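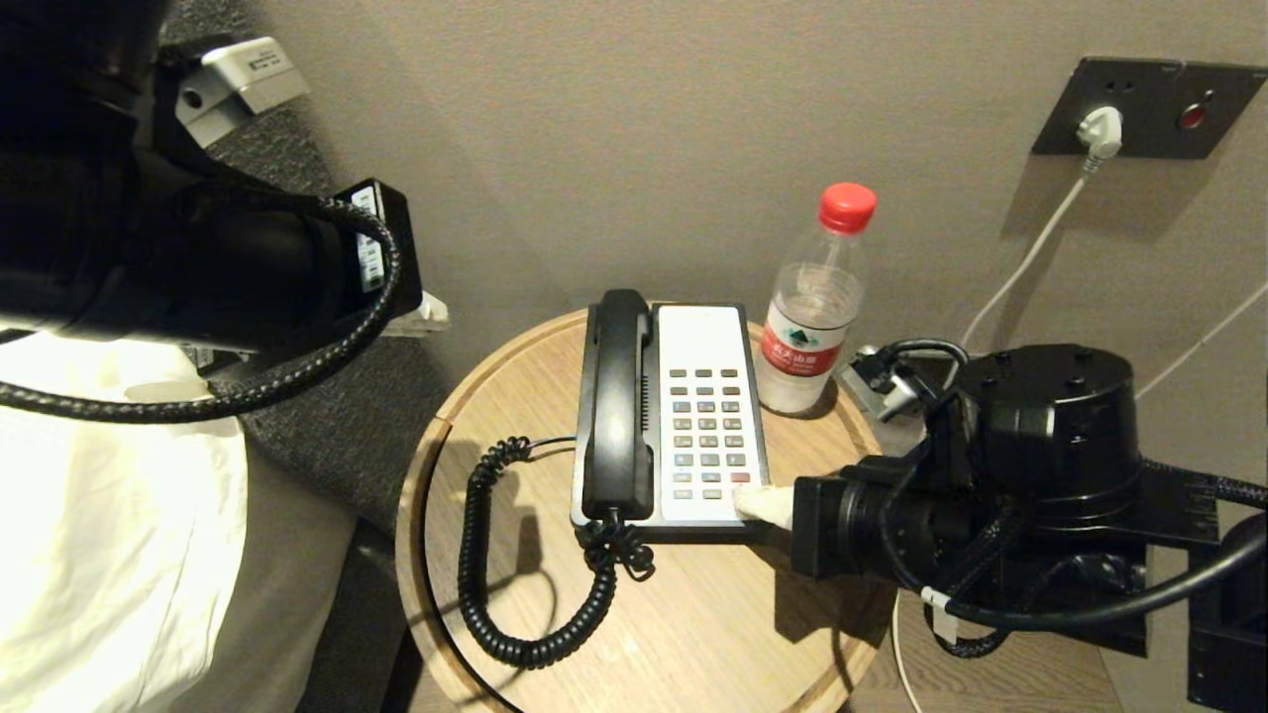 Selon une lectrice qui nous a écrit après avoir terminé le prologue, on entre dans Hurkutdale comme on ouvre un carnet déjà rempli par quelqu'un d'autre. Elle a raison, et c'est un vrai bonheur !

Publié le 3 février 2025 – par la rédaction
Temps de lecture : 2 minutes

Le nouveau jeu de gestion du studio Candine nous confie une vallée, quelques familles et une réserve de grain qui fond à vue d'œil. Rien de bien neuf sur le papier. Sauf que chaque habitant garde en mémoire vos décisions, les bonnes comme les injustes, et qu'il les raconte aux autres le soir, à l'auberge. Refusez du bois à un charpentier au premier hiver, et sa fille vous le rappellera deux générations plus tard, au moment où vous aurez besoin d'un pont !

Le système de rumeurs est un régal. Au début on n'y prête guère attention, on construit ses granges, on trace ses chemins (qu'on refait aussitôt, parce que la pente était mauvaise), puis une phrase entendue au marché oriente toute une partie. J'ai recommencé ma vallée trois fois, et trois fois j'ai eu affaire à un village différent, avec ses brouilles et ses petites fêtes.

La carte compte 51 hameaux, reliés par des sentiers que la neige ferme en février. C'est à cette saison que le jeu donne le meilleur de lui-même – on rationne, on négocie avec Sullora, la cité marchande du sud, on espère le dégel. 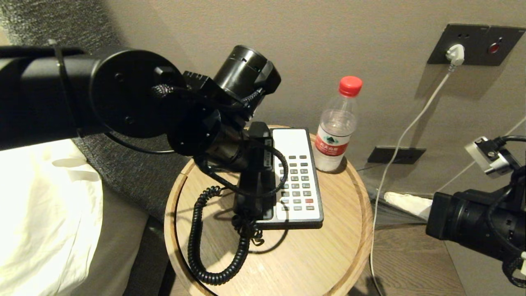 Le commerce avec Sullora est trop généreux, objecte un autre joueur sur notre forum, et une fois la route du sel ouverte, on ne craint plus grand-chose. Je lui accorde ce point pour le mode normal. En difficile, les caravanes exigent des ots, la monnaie locale, et un seul convoi m'en a coûté 2252 : de quoi vider les coffres pour toute une saison.

Restent des menus un peu chargés et une caméra capricieuse dans les ravins. On s'y fait vite, tant la musique, les lumières rasantes et les disputes de voisinage donnent envie de lancer une année de plus. Ma partie la plus longue en est à sa vingtième, et mon intendant refuse toujours de me saluer.

Nous utilisons des cookies pour mesurer l'audience du site. Accepter – Refuser – Paramétrer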